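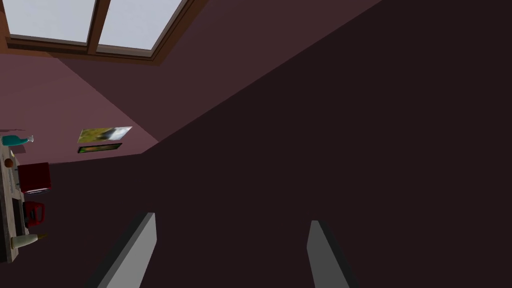
Zohreh Khosravi thinks the drop table is fine and I'm reading patterns into bad luck. Her words from the build channel, more or less: the Camenzind event has been live since the August patch, players always swear the rare stuff dried up, and they said the same about the last two events.

Maybe. I've heard "players always say that" before and it has been wrong before.

August, 9:40 a.m.
Ran the event dungeon on the Birnura test account, normal difficulty, no boosts. 127 clears by script, 4 rare charms. The event page says one in 14. That should land near nine. Four is low but not crazy low, and I'm not filing a bug off 127 runs. Log saved in the shared folder under camenzind_a.

11:15
Longer batch. 921 clears this time, same account, same party. Rate came out close enough to the posted one that I can't complain. So Zohreh gets that point, for now.

What I still don't buy is the bonus ally thing. The tooltip says bringing one "improves rewards." Improves which rewards? The points go up, I can see that on the results screen. The charms, no idea. Pruvix wrote the tooltip and I can't find the rule it is supposed to describe anywhere in the config. Either it lives on the server side or someone wrote a nice sentence and moved on.

2:30 p.m.
Asked Kevbridge about the server side. Answer was "should be hooked up." Should be – not an answer I can test against. Asked for the table name.

Started a batch with one bonus ally in slot two. Script hung on the story skip after the boss, same as last week, and I had to restart with the skip turned off. Slower. Leaving it overnight.

To do: same batch with the ally in slot one, check whether the first clear of the day is counted separately, and please stop reusing the test account for shop checks, it messes up my item counts.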